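第四章 家庭储藏

学完本章,应当能够说出影响家庭物品变质的主要条件,能够为常见物品选择合适的存放位置和容器,能够读懂包装上的储存说明,并能为一户人家画出储藏平面图。本章建议用六课时,其中两课时用于实习作业。学习之前请先复习第二章关于温度和湿度计量的内容,实习时要用到温湿度计。

本章术语:周转、开封期、先进先出、吸湿、透湿、冷凝、串味、死角。
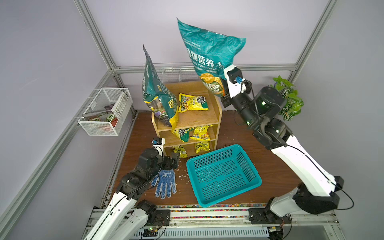

丁凯文

家里的东西,从买进来到用完,大部分时间都处在存放状态。一袋米吃一个月,每天从袋里舀两次,每次不到一分钟,其余时间它都在柜子里。米好不好吃,有没有生虫,跟这段没有人管它的时间关系最大。调料、干货、药品、电池、花土、肥料、清洁剂也一样。家庭储藏研究的就是这段时间。

以往的家政教材多把储藏附在烹饪一章后面,篇幅很短,内容限于食品。本书单列一章,原因有两条。第一,家庭里需要保管的非食品越来越多,它们跟食品挤在同一个空间里,彼此影响。第二,住房的厨房和阳台面积有限,放在哪里往往比放多少更难解决。本章先讲一般原理,再讲容器和位置,最后讲管理。各节所举数据,凡未注明出处的,都来自编者在桑多瓦尔(Sandoval)小区所做的入户登记。登记由学生分组完成,共得到3823条物品记录,每条记录包括品名、存放位置、包装状态和开封情况。

登记的做法在第五节交代,这里先说一个结果。3823条记录里,有2293条属于已经开封而没有换容器的物品。换句话说,多数东西是敞着口,或者用夹子、橡皮筋、折叠的办法封着口,继续留在原来的包装里。这说明讨论家庭储藏,不能只讨论密封罐和收纳盒,必须把原包装当作一种容器来认真对待。

第一节 物品为什么会变坏

物品在存放中发生的变化可以分成物理变化、化学变化和生物变化三类。三类变化常常同时发生,一类会引起另一类。

物理变化最常见的是吸湿和失水。饼干、膨化食品、海苔、奶粉容易吸湿,吸湿以后变软、结块。面包、糕点、水果容易失水,失水以后变硬、萎缩。同一个柜子里如果既有容易吸湿的东西,又有容易失水的东西,水分就会从后者转移到前者,两样都坏得快一些。把敞口的面包和敞口的饼干放在一个铁盒里,过一夜就能看到这种结果。这个现象适合作为课堂演示,材料便宜,也不需要仪器。

化学变化主要是氧化。含油脂的食品,例如坚果、油炸食品、芝麻酱,跟空气接触以后会产生哈喇味。光照和高温都会加快氧化。透明瓶子好看,也便于看清余量,但食用油、坚果放在窗边的透明瓶子里,变味要比放在柜子里快。花茶和绿茶的颜色、香气也受光照影响。清洁剂中的漂白成分见光会分解,所以这类产品多用不透明的瓶子。

生物变化指霉菌、细菌和昆虫造成的变化。霉菌需要水分,粮食和干货只要保持干燥,一般不会发霉。米虫和面粉里的小甲虫,有些是随粮食带进家的,有些是从别的袋子里爬过来的。气温升高以后虫卵孵化,所以春末夏初是发现米虫最多的时候。桑多瓦尔小区的登记从三月开始,当时报告有虫的住户很少,后来逐月增多,跟这个规律一致。

除了上面三类,还有一种不算变质、但同样影响使用的变化,叫做串味。茶叶、面粉、大米、鸡蛋都容易吸收气味。樟脑、香皂、花肥、油漆则会放出气味。两类东西应当分开,最好不在同一个柜子里。登记中有一户把茶叶放在洗衣粉旁边的抽屉里,户主只觉得茶不如从前好喝,并不知道原因。

影响上述变化的条件,归纳起来是温度、湿度、光照、空气和时间。前四项可以通过选择位置和容器来调整,时间则要靠管理。后面几节就按这个次序展开。

思考:家里哪个位置温度变化最大?哪个位置湿度最高?先写下自己的判断,再用温湿度计测量,看判断是否正确。

第二节 位置

选择位置,先看环境,再看取用是否方便。两者冲突时,食品和药品以环境为先,其余物品可以以方便为先。
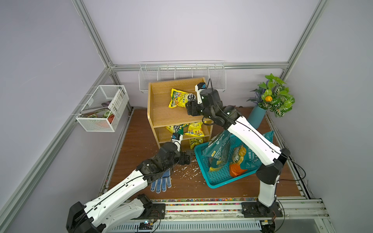
普莱尔斯卡师范学校 家政教育系

一套普通住房里,环境差别比一般人想的要大。灶台上方的吊柜温度高,有油烟,不适合放油、坚果和药品。水槽下面的柜子湿度高,一旦水管渗漏,底板长期潮湿,不适合放粮食和纸质包装的东西。冰箱顶上有散热,也偏热。朝南的阳台白天温度高,夜里降下来,一天之中变化大,瓶装的东西容易在内壁形成冷凝水。朝北的储物间温度比较平稳,但如果不通风,墙角容易返潮。

开放式层架和带门的柜子各有用处。层架通风好,看得清楚,东西不容易被遗忘,缺点是落灰、见光。柜子避光、挡灰,缺点是里面的角落不通风,深处的东西取用不便。深度超过手臂一半的柜子,后排物品的使用次数会明显下降,本书把这种后排位置称为死角。死角里适合放很少用而又不会变质的东西,例如备用的碗碟、节日用的餐具,不适合放有保质期的东西。

层板的高度也有讲究。从肩部到腰部之间的高度取用最省力,称为第一区。腰部以下到膝部为第二区。肩部以上和膝部以下为第三区。每天都用的东西放第一区,每周用几次的放第二区,其余放第三区。重的东西无论用得多不多,都不应放在肩部以上,取下来的时候容易脱手。袋装的花土、大米、猫砂、大桶的油,应当放在低处,下面垫高一点,离开地面,防止受潮。家里有幼儿的,清洁剂和药品必须放在高处或者上锁,这一条优先于前面所有的规定。

墙面也是可以利用的位置。挂篮、挂架、搁板能把台面上零散的小件收走。挂篮多用金属丝编成,通风,不积水,适合放袋装的轻物、洗净的小工具,也可以放葱、姜、蒜这类需要透气的东西。使用挂篮要注意两点,一是承重,二是固定。墙体的材料不同,能用的固定件也不同,空心砖墙和石膏板墙要用专门的膨胀件。粘贴式挂钩在有油烟和水汽的地方粘性会下降,安装前要把墙面擦干净,装好以后按说明书要求的时间静置,再挂东西。 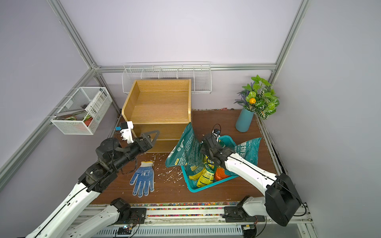

图4-1 木架与墙上的白色网篮

挂篮里的东西宜竖放,标签朝外。横着叠放,下面一层看不见,拿的时候要先把上面的搬开,时间长了,下面一层实际上又成了死角。分格的挂篮可以按品种分格,也可以按开封与未开封分格,后一种分法对容易吸湿的零食和干货更有用。

登记时我们请每户在平面图上标出存放食品的所有位置。多数住户先标出厨房和冰箱,再经提醒,才想起客厅的茶几下面、卧室的床头柜、阳台的纸箱和门厅的鞋柜上面。位置分散本身不是错误,但位置越多,越难记住哪里有什么。一户人家同一种食品的存放位置以不超过2处为宜,一处放正在用的,一处放备用的。

第三节 容器与原包装

容器的作用有四项:隔绝水汽和空气,挡光,防虫,便于取用。评价一个容器,要逐项来看,不能只看盖子紧不紧。

玻璃罐不透气、不吸味,可以反复清洗,缺点是重,怕摔,透明的不能挡光。金属罐挡光、防虫都好,缺点是看不见余量,接缝处可能生锈。塑料盒轻便,规格多,但薄的塑料有一定的透湿性,长期存放香料以后还会留味。陶罐适合腌菜和粗粮,釉面有裂纹的不能再用来装湿的食物。布袋和纸袋透气,适合放需要散失水分的东西,例如刚晒干的豆类,不能防虫。

原包装过去不太受重视,实际上许多原包装的材料性能比家用容器好。膨化食品常用的复合膜,里层热封,中间有阻隔层,外层印刷,未开封时隔湿、隔氧的效果都很好。它的弱点在开封以后。热封边一旦撕开,就不能恢复,剩下的问题是怎样把口封住。

开袋的方法会影响后来的封口。沿着锯齿口横向撕开,得到一条平直的边,以后折叠、夹紧都容易。从中间扯开,裂口往往斜着向下走,袋子失去一部分高度,折叠的余量不够,里面的碎屑也容易从裂口漏出来。没有锯齿口的袋子,应当用剪刀剪,剪口尽量靠近顶端。背面有中缝的枕式袋,中缝处比较厚,折叠时要把中缝压平,否则夹子夹不严,空气从缝隙进去。

折叠法的步骤如下。先把袋子里的空气轻轻压出,不要压碎内容物。把袋口压平,向下折一指宽,再折两到三次,用夹子夹在折叠处的中间。袋口宽的用长夹子,或者用两个夹子分别夹在两侧。橡皮筋适合细长的袋口,扎的时候先把袋口拧一圈。封好以后袋口朝上直立存放,如果只能平放,把折叠的一面压在下面。
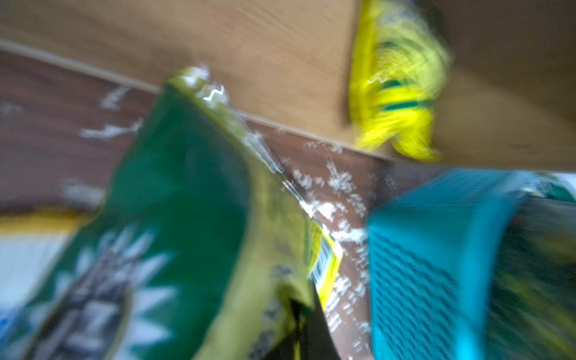
封口做得再好,开封以后的时间也应当缩短。包装上写的保质期指未开封的情况,开封以后就不再适用。有些产品另外注明开封后几日内用完,多数产品没有注明,只写开封后请尽快食用。本书建议把开封日期用油性笔写在袋子或瓶身上,写在不影响阅读标签的位置。这个做法只需要几秒钟,却能解决大部分的争论。一家几口人对一瓶酱是什么时候打开的,常常有几种说法。

换容器时要注意保留信息。把东西从原包装倒进罐子,品名、成分、保质期和储存说明就留在了被扔掉的袋子上。对过敏的人来说,成分表尤其重要。可以把标签部分剪下来,跟食品一起存放,贴在罐子外面或者夹在盖子里,不要直接接触食物。新的东西不要倒在旧的上面。罐子应当用空,洗净,完全晾干,再装新的一批。残留在罐底的旧油脂和碎屑会加快新一批的变质,虫卵也可能留在盖子的螺纹里。

非食品的原包装一般不宜更换。清洁剂、杀虫剂、肥料装进饮料瓶是家庭中毒事故的常见原因,任何情况下都不允许这样做。花土和有机肥开封以后把袋口扎紧,避免表面生虫和过度干燥。袋装花土里带有水分,长期密闭会有霉味,使用前摊开透气即可。它们应当与食品分开存放,取用的勺子和铲子也要专用。

例题:一户人家买了一袋300克的坚果,每天吃30克。开袋以后有三种做法,一是留在原袋,折叠夹紧,放在抽屉里;二是倒进透明玻璃罐,放在餐桌靠窗处;三是分成两份,一份放在小罐里吃,另一份封好放冰箱。试比较三种做法。

分析:按每天30克计算,十天吃完。第一种做法避光,每天开封一次,十天之内变化不大,而且保留了标签。第二种做法密封较好,但受光照和日间高温影响,又丢掉了标签。第三种做法使一半的坚果在前五天里不接触新鲜空气,效果最好,但多用一个容器,多一道工序,从冰箱取出时应等它回到室温再打开,防止冷凝。对十天的用量来说,第一种做法已经够用。如果改为每天吃10克,要吃一个月,第三种做法的优点就比较明显。可见容器的选择要结合用量来考虑。

第四节 读懂包装上的储存说明

包装上的储存说明用语很短,各有含义。阴凉干燥处,指避免日光直射、温度不高、没有明显潮气的地方,厨房里靠近灶具的柜子不符合这个要求。避光,指不透光或在柜内。冷藏和冷冻是两种不同的条件,不能互相代替,需要冷藏的酱料冻过以后可能分层,需要冷冻的食品放在冷藏室会很快变质。常温,在不同季节差别很大,夏天室内温度高的时候,标明常温保存的巧克力和含油糕点也应当移到凉快的地方。

直立存放这一条常被忽略。瓶装的醋、酒精、清洁剂如果横放,液体长时间浸泡瓶盖的垫圈,容易渗漏。喷雾瓶横放以后,喷头可能堵塞。向上的箭头、雨伞、杯子等图形主要是给运输和仓库看的,但家里堆放整箱货物时同样适用。

学生在登记时最常见的错误,是把生产日期当成保质期的截止日期抄下来。有的包装只印生产日期和保质期月数,需要自己推算。推算以后,最好把结果写成年月日,跟开封日期写在一起。

第五节 登记与周转

管理的目的,是让先买来的东西先用掉,让家里知道自己有什么。先进先出是仓库管理的基本规则,搬到家里可以简化为一句话:新的放后面,旧的放前面。补货时把旧的先拿出来,新的放进去,再把旧的放回来。层板浅的架子只能放一排,可以改成新的放左边,旧的放右边,从右边取。全家人要约定同一个方向。

登记表不必复杂。本章所附的表格有六栏,即品名、数量、位置、状态、开封日期、到期日期。表格的初稿由莫雷尼克·纳吉(Morenike Nnaji)拟定,原来有十一栏,试用以后发现填表的人到第七栏就开始漏填,于是删掉了品牌、价格、购买地点等栏目。法昆多·卢塞罗(Facundo Lucero)负责核对入户记录,他建议把状态一栏改成打勾,只分未开封、已开封原包装、已开封换容器三种。后来的统计都是按这三种做的。

第一次登记最费时间,要把所有柜子打开。建议一次只做一个区域,例如先做冰箱,第二天做吊柜,第三天做地柜。登记的同时把过期的清出来,把重复的合并在一处。以后每个月核对一次,每次只看到期日期在两个月以内的。周转快的东西,例如鲜奶、鸡蛋、青菜,不必登记。周转慢的东西,例如香料、淀粉、干菌、备用药品,才是登记的重点。登记中被清出来最多的正是香料,许多住户只为一道菜买过一次,之后再没有打开。

购买量也属于周转的范围。大包装的单价低,但如果在变质以前吃不完,实际花费反而高。计算时用总价除以真正吃掉的数量,再跟小包装比较。一个人居住的家庭和五口之家,结论往往相反。

实习作业

一、选择自己家的一个柜子或一个层架,量出每层的高度和深度,按比例画成立面图,标出第一区、第二区、第三区和死角。

二、在同一位置放置温湿度计,早、中、晚各读一次,连续记录七天,画成折线图,说明这个位置适合放什么、不适合放什么。

三、取同一品种的饼干三份,分别敞口放置、折叠夹紧放置、装入密封罐放置,每天记录脆度和重量。没有天平的,只记脆度,分为脆、稍软、软三级,由同一个人品尝判断。

四、用本章的登记表登记一个区域,统计三种状态各有多少件,跟桑多瓦尔小区的结果比较。住户情况不同,结果不必一致,但要写出自己对差别的解释。

五、找出家中三件储存说明与实际存放位置不符的物品,写明不符之处,提出新的位置,并征得家人同意后调整。

作业一和作业二可以两人合作,作业四须独立完成。登记邻居或亲友家的,应事先说明用途,表上不写姓名和门牌号。

本章稿修订于2020年4月23日。下一章讲清洁用品的配制和使用,其中涉及存放的部分,不再重复本章第三节的内容。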